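Avix hand gripper

The Avix hand gripper is a two-finger tool which a person holds and moves with the hand. A camera is fixed on it and looks forward over the fingers, so the view of each task is recorded from the same place as the grip. The tool is built by the workshop Amurum in Enmont, and a second group in Cabanatuan keeps a set of them for work in ordinary homes. This article treats the set-up, the daily care and the repair of the gripper.

Construction

Each finger is a linkage of black bars, joined by screws which serve also as pivots. The bars form open triangles, which keeps the weight low and lets dust fall through. At the end of each finger there is a soft blue pad with a textured face. When the trigger in the handle is pulled, the two linkages fold toward each other and the pads stay nearly parallel until they touch. A return spring in the handle opens them again.

The gripper is mostly used in pairs, one for each hand. The left and the right unit have the same parts, but the handles are marked and the calibration of one unit is not valid for the other.

Set-up

Before a session the camera is pushed into its bracket until it clicks, and the bracket screw is closed by hand only. A key is not used there, as the thread is cut in plastic. The fingers are then opened to the full stop. In this position the distance between the pads must be 62 millimeters. If it is smaller, the stop screw inside the handle is turned out by small steps and the measure is taken again.

After this the operator closes the fingers without any object. The pads should meet along their full length. If they meet first at the tips, one of the linkages is bent or a pivot is too tight. The closing is repeated 11 times and the position signal is compared with the stored values for that unit. A difference of more than one millimeter means that the unit must be calibrated again.

The last step of the set-up is the view check. Both pads must be visible to the camera when the fingers are open. Units with an older bracket can sit too low, and the pads then disappear from the view when the wrist is turned down. In Enmont this is corrected with a thin washer behind the bracket.

Daily care

The pads collect hair, fibers and skin oil, and a dirty pad loses its hold on smooth plastic first. They are cleaned with a damp cloth and left to dry in the air. Alcohol makes the surface hard after some weeks and is permitted only for glue marks. The pivots receive one small drop of light oil in every seven days of use. More oil is harmful, for it runs down the bars to the pads.

Soft surfaces such as beds and sofas ask for more care than a table. Loose threads can enter between the bars and wind around a pivot, and the operator feels this as a slow return of the finger. Small and mixed objects are a good test of the pads after cleaning, provided that they are spread on cloth and do not roll away.

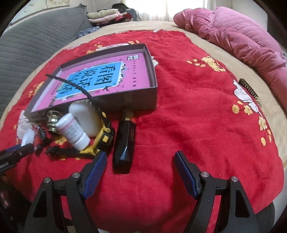 Open fingers of the hand gripper over a red floral cloth with a box, small bottles and other objects. Part of another black gripper is at the left edge.

Repair

The most common repair is the change of a pad. The old pad is pulled off from the tip toward the base, and the remaining glue is removed with a plastic scraper. The new pad is pressed for eight minutes in a clamp. Both pads of a unit are always changed together, also when only one is worn, because a new and an old pad do not have the same thickness.

A loose pivot is the second fault. It shows itself as side play at the finger tip. The screw is taken out, cleaned and put back with a weak thread lock. If the hole in the bar has become oval, the bar is replaced. Bars made before July had a smaller hole and do not accept the present screw.

A broken return spring can be changed only with the handle open, and this work is done at Amurum. The gripper must be calibrated again after any repair of the linkage.

This article was last revised on 3rd March.

See also: Parallel gripper; Four-bar linkage; Wrist camera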